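Teaching a Machine to Fold the Laundry, One Corner at a Time

An open day at Bastley, where the hardest problem in robotics is a heap of cloth 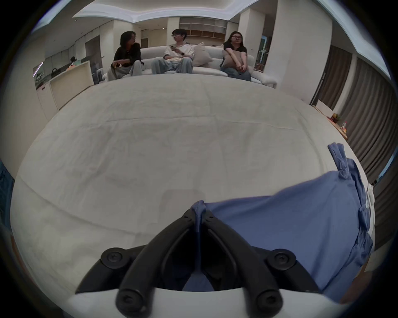 I had been at the Bastley open day for less than an hour when I got my first turn with the gripper, and I did not want to give it back. It is a light thing, two black fingers on a white body with a camera looking out over them, and you carry it in your hand like a large pair of tongs. Squeeze, and the fingers close. Everything the fingers do, the camera sees. Do a chore with it enough times, the thinking goes, and a robot arm with the same fingers and the same view can learn the chore from you.

The chore of the day was cloth. Bastley is a small company that has decided to work on nothing else until it gets somewhere, and once you have tried it for yourself you understand why. A cup stays a cup when you pick it up. A piece of fabric is a different shape every second. Pull on one corner and the other three go wherever they please, and the corner you want next is usually hidden under the rest.

My first attempt was terrible. I was given a crumpled cloth and asked to pinch one fold, lift it, find an edge and lay it flat. With bare hands this takes a couple of seconds and no thought at all. With two stiff fingers it took me most of a minute, and I kept picking up the sheet underneath along with the cloth. My host from the team watched kindly and told me to slow down on the way in and close the tips before I lifted, which helped a great deal. By the fourth try I had something you could call a rectangle if you were feeling generous.

Those small corrections are what the company is after. A person who fumbles, lets go, shifts a little and pinches again is showing the machine how to get out of trouble, and the team told me they keep the fumbles as long as the fold gets finished in the end. They had 200 finished folds in June, when the project (they call it Priltine) was mostly a few people trying things out after lunch. They now have 2,000, and the open day was meant to add to the pile as well as to show it off.

What I liked most was how ordinary it all felt. I have been to plenty of robot demonstrations where you stand behind a rope and watch a machine do one thing very well under bright lights. Bastley wants its recordings to come from places that look lived in, with sofas and plants and people who are looking at their phones. A system that has only ever seen a clean lab bench gets confused by a curtain, I was told, and most laundry is folded within sight of a curtain.

The grippers themselves come from Hotimura, a workshop that makes them in small batches and was represented by a table of spare parts. I spent far too long there! You can swap the finger tips in a few moments, and there were trays of different ones to try: soft, stiff, ridged, smooth. The ridged tips grab denim beautifully and are hopeless on anything thin. The soft ones are the opposite. The ideal tip for a bath towel was a matter of real dispute, and I left before it was settled.

After the break came the robot, and the room filled up fast. It was a single arm on a bench, wearing the same kind of fingers I had been using, with a hand towel dropped in front of it. The arm hovered, went in slowly from the side and came up with a corner. Then it laid the towel down, looked it over (I know that is the wrong word, but it is how it felt), and reached for the next one. Three folds later there was a neat square and a big cheer.

The second towel went less well. The arm got hold of the middle, lifted it like a tent, put it down and did exactly the same thing again. It did that five times before someone stepped in and gave the towel a shake. People clapped for that too – I think we had all been there that morning. The team was relaxed about it. Large pieces are still beyond the system, so are socks, and anything with a zipper is a long way off.

Zervas, which runs laundries for hotels, had sent a few people to look, and their questions were the sharpest of the day. How fast? What happens when the towel is damp? Can it tell a stained one from a clean one? The answers were slow, we don't know yet, and no. They stayed to the end all the same, and two of them lined up to try the hand gripper. They were much better at it than I was, with a quick little flick at the edge of the cloth that had the engineers asking to see it again.

I got one more turn before I left, on a pillowcase. It came out crooked, with one corner poking out the side, and they saved it anyway.

The next Bastley open day is on Wed 23 October. Entry is free, there are 20 places for the hands-on session, and visitors are welcome to bring a towel from home.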